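Consumer Behavior, Week 4: Do Loyalty Cards Make Anyone Loyal?

The usual claim is that cardholders spend more, so the card works. Be careful. Heavy shoppers are the ones who bother to sign up.

Case: Brelness
The chain surveyed 529 cardholders and left out everyone else. What can it say about loyalty? Very little.

Clothing as advertising
Stores also hand out branded caps and shirts. Plenty of people wear a black cap or a T-shirt with a graphic without caring who made it.
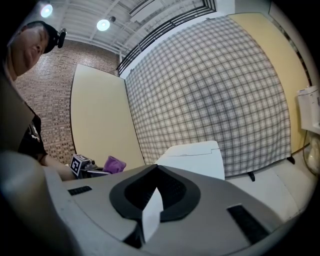

For next time
Read Štefanec on discount habits. Bring one loyalty claim you doubt and say what data would change your mind.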